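# Vornbridge students teach an arm to take PCs apart, slowly

VORNBRIDGE — The robotics club at Kollora Technical College says it will have a robot arm servicing donated desktop computers by March. Having spent an afternoon in the club's workshop, I would not cancel the screwdriver order yet.

The project is called Quinlan, and it goes like this. Offices in the district hand over old PCs by the pallet. The college wipes them, swaps out dead parts and passes the working ones on to families. Last year that came to 366 machines, all of them done by hand. The club wants the arm to take over the dullest jobs, beginning with the processor and the memory.

"People think the hard part is the robot," said Wiremu Doolan, who runs the club and teaches electronics at the college. "The hard part is the computer. Every maker puts the latch somewhere else."

For now the students have picked one model of desktop tower and stuck with it. It gets laid on its side, open, with a gray fixture plate next to it on the table. Most of the current term has gone into the area near the CPU socket, where a gripper that comes down at a slightly wrong angle can ruin a board.

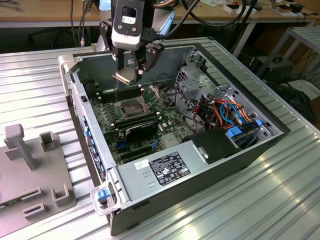
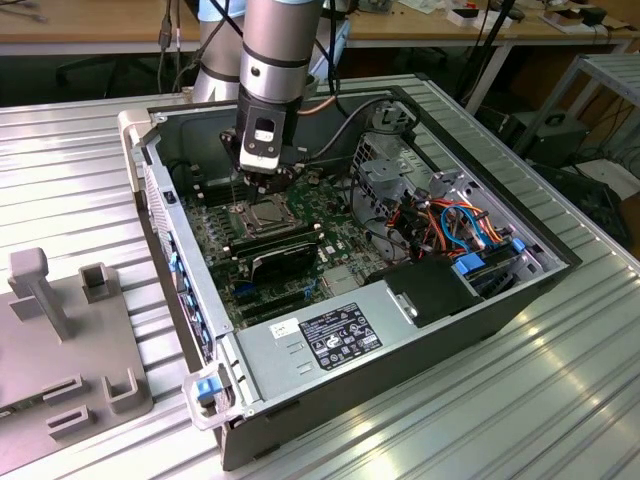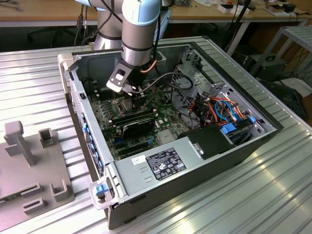
The club's own target is a processor swap in 90 seconds. Doolan would not say what the present time is, only that it is "longer than that." A second-year student I asked was more forthcoming and put it at five minutes on a good run, with someone standing by the stop button. She can do the same job herself in less than one, and she offered to show me.

There is also the matter of money. The club won a grant from the Diltimden Fund last fall on the strength of a short application that promised to "transform local reuse." It did not say how many computers the arm would handle in a year, and the club has not settled on a number since. When I pressed him, Doolan said about 200 would be a fair hope once the software is stable. That would still leave a lot of towers for the students with screwdrivers, and it assumes the donated machines are all the same model. They have never been so far.

None of this means the students are wasting their time. Several of them had never written a line of control code before they joined, and they now argue about approach angles the way other clubs argue about pizza. Two have changed their course choices because of it. If the college sold Quinlan as a good class project, I would have few complaints. The posters in the hallway sell it as the future of computer recycling, and that is a bigger claim than anything I saw in the workshop can carry.

The club plans a public demonstration in March, in the main hall, starting at 4 p.m. Doolan says the arm will work on a tower chosen by the audience. Asked whether the audience could bring its own, he said they were still discussing that.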